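Chapter 3
Reading the Face of a Board

Wood grain records how a board was cut from the log. This chapter covers figure in pale, flat surfaces such as tabletops. 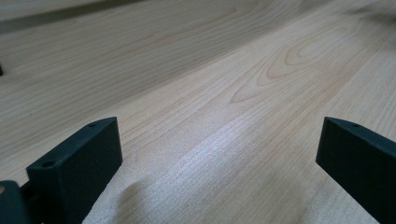

Cathedral figure forms where the saw meets the growth rings at a low angle. The rings surface as nested loops and arches, slightly darker than the wood between them, and the outer curves run out into straight grain on either side. Reflected light can whiten a strip of the face – judge color away from it.

Straight grain needs a steeper cut, with rings at more than 60 degrees to the face.

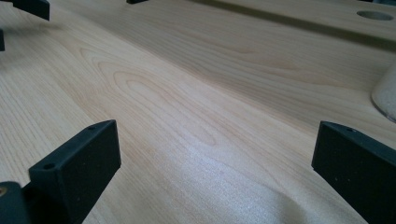 Section 3.1 defines both cuts.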